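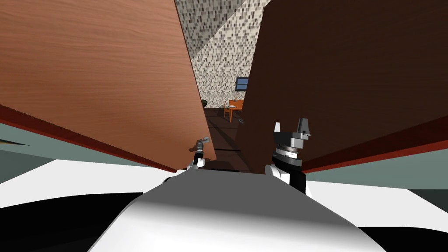 Double wooden doors no longer meet evenly after the heating season

Posted in Building Care, Interior Doors and Cabinets
4 March 2019
Views: 1118

Our office is responsible for a meeting hall on Faulkner Street. The hall has a pair of tall interior wooden doors, opening into a side room. Until October the two doors closed evenly. They now touch near the top before they are fully shut, and there is a visible gap at the bottom. The left door must be lifted slightly by the handle before the latch will engage.

The hinges were supplied by Kustel and were installed when the hall was refurbished. No work has been done on the doors or the frame since that time. The room is heated throughout the winter, and no humidity control is in place. We wish to know whether the doors should be planed along the meeting edge, or whether adjustment of the hinges is the proper first step. Guidance on the order of work would be appreciated, as the hall is in regular use and can be closed for one day only.

Hall Office, Faulkner Street

Gindden Joinery Desk
Planing should not be the first step. Wood removed from the meeting edge cannot be put back, and doors that bind in a dry season may show an excessive gap once the weather becomes humid.

The condition described is consistent with a door that has dropped on its hinges. Please proceed as follows. Open the left door halfway and support its outer end with a wedge. Check each screw in the top hinge by hand. A screw that turns without tightening has lost its hold in the frame. Remove that screw, fill the hole with a glued hardwood plug, allow the glue to cure for the period stated on the container, and drill a new pilot hole before replacing the screw. Work on one screw at a time so that the hinge remains in position.

If all screws are sound, examine the hinge pins for wear. Worn hinges should be replaced as a full set, including those on the right door, so that both doors hang alike. Only after the hinges are known to be in good order should the gap be measured again, at the top, at the handle and at the bottom. If the doors still touch, a thin cardboard shim behind the lower hinge leaf on the frame side will move the top of the door away from its neighbor.

A humidity reading should also be taken in both rooms. A reading of 20 percent is too dry for solid wood doors.

Fasilitz Member 3554
We had the same trouble. Candle wax on the latch fixed it.

Records Room 68
The wax recommended in the previous reply will reduce friction at the latch but will not correct a dropped door. It may also interfere with any later refinishing.

I would add that the floor bolt, if one is fitted to the inactive door, should be inspected as well. In our building the bolt was not seating fully, and the inactive door was moving whenever the other was closed against it. Cleaning the socket in the floor was sufficient.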